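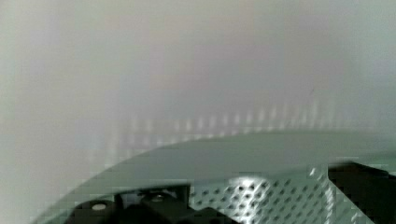
Subject: Re: [members] Moving the newsletter archive off Breltel

Replying to the whole list, as two other people wrote to me privately with the same questions.

Sanaa Kettani wrote in November 2022:

> I tried to open the old newsletters last night and got the Breltel
> login page instead. Are they gone? I need the May issue with the
> footpath survey in it, and I would like to know whether the mailing
> addresses of past members are still stored over there. Also, can we
> please stop sending the newsletter as an attachment. Mine arrives
> with the columns on top of each other.
>
> Sanaa

The newsletters are not gone. Breltel changed its free plan and anything over the new limit now sits behind a login. Our archive is over the limit by a lot. I still have the login and I have downloaded everything, 3217 files in all. Nearly 3000 of those are scans of single pages from the years before we had a digital edition. The rest are finished issues, a few maps, and a folder of letters to the editor that I did not know we had kept.

Sanaa, I have sent you the May issue separately. The survey is on the back two pages. The map key is missing in that copy, so if anyone has the paper version, please check whether the key was printed at all.

On the addresses: yes, there was a spreadsheet of past members in the account, 18 columns wide, most of them empty. I have deleted it from Breltel and kept one copy offline. I would like to delete that too once the current list has been checked against it.

What I propose to do next is below. Please object on the list and not by private mail, so I only have to answer once.

1. Put the finished issues on Norosance. It costs the same as we pay now for the domain, and anyone can open a file without an account. I have uploaded 13 issues as a test and they load fine on my phone and on the library computers.

2. Rename the page scans. At present they are numbered in the order somebody fed them into the scanner, and the dates are only on the pages themselves. I can do the typed years. The handwritten ones need a person who knows the names.

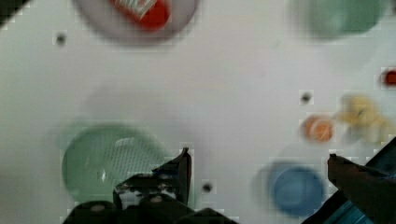 3. Send the newsletter as plain text in the message body, with a link to the laid-out version. I looked at Lovura for this and did not like it – it puts a tracking link behind every address and there is no way to switch that off on the small plan. Our own list software can do the job.

4. Close the Breltel account. I would wait until the renaming is finished, in case a file turns out to be damaged.

On attachments in general, the limit on this list is small and it will stay small. Several members still read their mail on a slow line. If you have a large file to share, send me the link and I will pass it on.

One correction to my last message: the Tang folder is a set of loan records for the slide collection. I had it down as correspondence. It stays with the slides.

If I hear no objections I will start on item 1 and post the new address here when the finished issues are up.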